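Reading the Contemporary Novel
Notes for Unit 4: Novels Made of Documents
Instructor: Vikas Kushwaha

Welcome back, everyone. Last time we finished with the single narrator who tells us everything from one chair, so to speak, and I promised that we would move on to books where the telling is passed from hand to hand. Our novel for this unit is Pomley, and if you have already started it you will know that it has no narrator in the usual sense at all. What you get is a bundle: letters, grocery lists, two sets of meeting minutes, a long complaint to a bus company, and the diary of a retired piano tuner called Ahuja.

Please don't be put off by the first 20 pages. They are all business letters, and rather dry ones, and every year somebody writes to me in a mild panic asking whether the whole book is like that. It isn't! Keep going until the first diary entry, and then, if you have the patience, go back and read those letters a second time. You will notice that Ahuja's landlord, Livon, never once answers the question he has been asked. The first time through it looks like bad manners. By the time the house is sold in the middle section, you may feel quite differently about him.

A word about terms. We call a novel "epistolary" when it is built out of letters, and most people stretch the word to cover diaries, emails and other papers as well. I'm happy for you to use it in that wide sense in your essays, so long as you say so early on. What matters more to me is that you ask, of each piece, who wrote it and who was supposed to read it. A diary that its owner hides in a piano stool is a very different thing from a diary left open on the kitchen counter, and Ahuja's manages to be both at different points in the book.

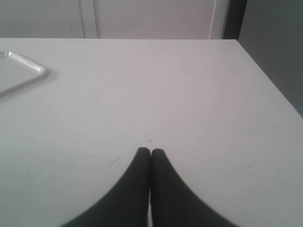
Then there is the matter of the gaps. Between the June letters and the sale of the house we are given nothing at all, and the author doesn't help us by so much as a blank page. I used to think of this as a flaw - I said so in this very class for several years - and I have slowly come around to liking it. Readers fill that gap with whatever they already believe about Livon, and the later chapters lean on that quite heavily.

You will also meet Curkix, the story that Ahuja's niece is writing and sending to him in installments. It is a story about a lighthouse, more or less, and it is not very good, and it isn't meant to be. Watch how his replies to her change. In chapter 13 he corrects her spelling and says nothing else. Later he asks what happens to the dog, and I think that small question is the warmest moment in the novel, though you are welcome to argue with me about it.

For our next meeting:

Read to the end of the bus company letters.

Pick one document from the book, a page or less, and write a paragraph on what its writer is leaving out. Bring it on paper if you can, as we will be swapping them in pairs.

If you have a favorite novel in letters of your own, bring that too. I would love to borrow a few for the winter.

The short essay is due 2026-09-19. Late essays are fine if you write to me beforehand, and a letter would be very much in the spirit of the unit.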